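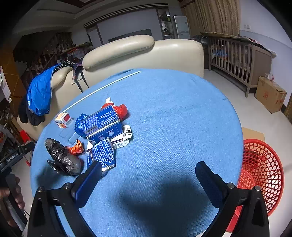
November, shelf-life bench, second pull

Starting this before the last three bags equilibrate, otherwise I will talk myself into a tidier story by tonight.

Purpose, for whoever picks this up after me: Hemero say their new barrier film keeps a rice cracker crisp for 9 months at room conditions. Donnelly want to move the whole cracker line onto it. Burley, who make the crackers, mostly want the seal temperature left alone. We were asked to "confirm" the 9 months. I dislike that word on a work request. It tells you what answer somebody has already put in a slide.

What I have is 183 bags, sealed at Burley on one shift, off one reel. One reel is my first complaint. Film varies along a reel and it varies a lot more between reels, and the pinholes, if there are any, will be at the fold. I asked for two more reels in the first week and was told they would be sent. They have not been sent.

Second complaint is the warm cabinet. The accelerated method puts bags in hot and humid and multiplies up to get months on a shelf. The multiplier on the sheet came from Hemero. I can't find where they got it. It may well be right for plain film. I don't see why it should hold for a laminate with a new tie layer, and the sheet doesn't say anyone checked. So half the bags are on the ordinary shelf by the window wall, in real time, and I intend to leave them there no matter how many emails come in.

Morning readings

Weighed the second pull before coffee. Balance drifted on the first check weight, re-zeroed, fine on the second and third. Threw out the first row of numbers and started over, crossed through on the paper sheet, please don't rescue them.

Cabinet bags: gain is small and very even, apart from 2 that have put on far more than the others. Both from the same end of the carton. Tempting to call them bad seals and drop them. I am not dropping them. If a customer got one of those bags they would not be comforted to hear it was an outlier.

Shelf bags: nearly nothing, as expected this early. Don't let anyone plot this as a flat line and call it evidence.

Dye test on the two heavy bags – one shows a clear channel across the back seal where the fin folds over. The other shows no dye at all, twice. Either the leak is finer than the dye will follow or the water went in through the film itself. Those are very different problems and they belong to different companies, so expect an argument.

Snap test

Not happy with this. The texture rig breaks one cracker at a time and the spread inside a single bag is nearly as wide as the difference between fresh and old. Crackers from the middle of the tray bake harder, Burley told us that themselves. With the number per bag we are using, I doubt we could see a real softening until it was bad enough to notice by hand. I noticed it by hand in the leaky bag straight away.

The tasting panel is no better. The panel form has "crisp" at one end and "stale" at the other and people tick the middle. Also the bags had the pull date written on the back in marker. Not blind, then. Scores from that session should go in the drawer. Repeat with plain cups and codes, and have someone who hasn't seen the carton do the coding.

The Gandamach report

Read it properly over lunch. This is the one everyone quotes for the film. Headline is 4000 packs tested with no failures, which sounds very good until you get to the appendix. The packs were filled with dry sand. They were squeezed under water for bubbles on the day they were sealed and then never looked at again. So it says the sealer was set up well that day. It says nothing whatever about moisture over time, nothing about a cracker with sharp edges rubbing on the inside layer in a truck, and nothing about oil. Rice crackers are oily. I would like to know what oil does to that tie layer and I don't think anyone in the chain has asked.

I've written to them for the film thickness data. No reply yet.

Where I am

I would sign that the film is at least as good as the old one over the time we have looked. I would not sign 9 months. The even gain in the good bags is encouraging and I'll say so, but two bad ones out of a single carton is too many for me, and one of them I can't explain.

To do

Chase the other two reels again, and ask for different production dates this time.
Section the no-dye bag at the fold and get it under the microscope.
Strap one carton to the shaker for an hour, then weigh and dye as usual.
Oil patch test on flat film, both sides.
New panel form. No middle box.
Log cabinet humidity overnight. The display says steady, but the display always says steady.

4:40 pm, last three bags weighed. All ordinary. Sheet is in the blue binder, third pull goes under the same tab.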